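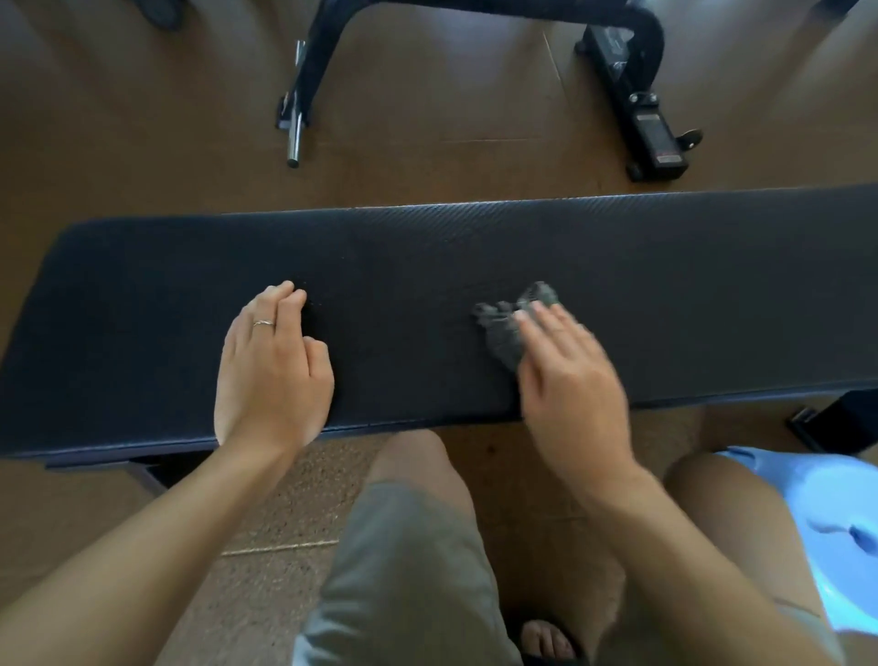 **skollow_dave:** Plain water and a cloth is all mine has ever had. If the pad is smooth enough that sweat sits on top, you don't need a spray for it.

**prerham75:** That's fine if you train on your own. There are 2 of us using mine and I'd like to use something with a bit of soap in it. Going back to my original question, the bench is a Zastwood with a separate seat and back pad, black covering, bought in September. I've been wiping it after every session but the back pad still feels tacky by the end of the week. Is that the cleaner or the covering going off?

**ironshed:** Cleaner, nearly always. What are you using?

**prerham75:** Fashola multi-surface, the one in the big bottle. Sprayed straight on, left for a minute, wiped off.

**ironshed:** Then you're leaving some of it behind. Do one wipe with the cleaner and a second with a cloth rinsed in clean water, then dry it. Tacky vinyl on a newish bench is a film of old product. Mine went the same way and it took me three goes with warm water to get it off.

**skollow_dave:** Which is why I said water.

**ironshed:** Water won't shift body grease, though. A drop of washing-up liquid in a bowl, cloth wrung out well. I wouldn't go stronger than that.

**mat_and_rack:** I'd disagree with the bowl. It's too wet for a bench with a gap between the pads. It runs down the ends and gets to the staples and the board underneath. I re-covered one last year and the board at the seat end had gone soft.

**ironshed:** That's what wringing it out is for.

**mat_and_rack:** Fair enough, but people don't. Put it on the cloth, keep it off the ends.

**prerham75:** I'll try the washing-up liquid. For what it's worth, I do it leaning over, one hand on the seat pad to steady myself and the other on the cloth, and I start at the gap and work along the back pad.
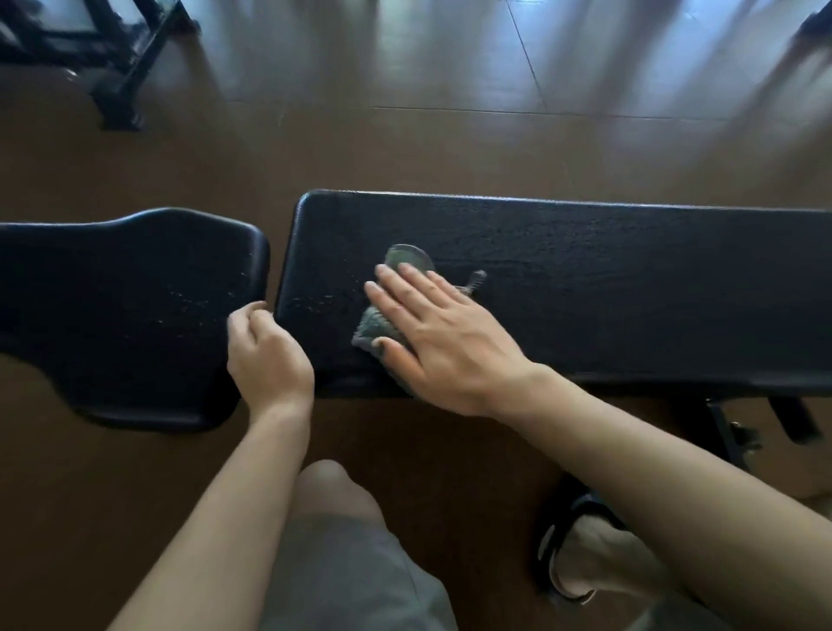
The seat gets done after that, then the edges, where most of the chalk ends up. I turn the cloth over when I swap pads. The whole job takes less time than putting the plates away, so a second wipe is no great hardship.

**lowbar474:** Don't forget the underside of the edges. Run a finger along there and see what comes off.

**prerham75:** Just did. Grim.

**skollow_dave:** Do you wash the cloths?

**prerham75:** In with the towels, at 40.

**mat_and_rack:** Leave out the fabric softener. It coats the cloth and then you're rubbing that into the bench as well — could be half your tackiness.

**prerham75:** We do use softener. I'll do the next lot without it and post again when I've had a couple of weeks of the clean water wipe.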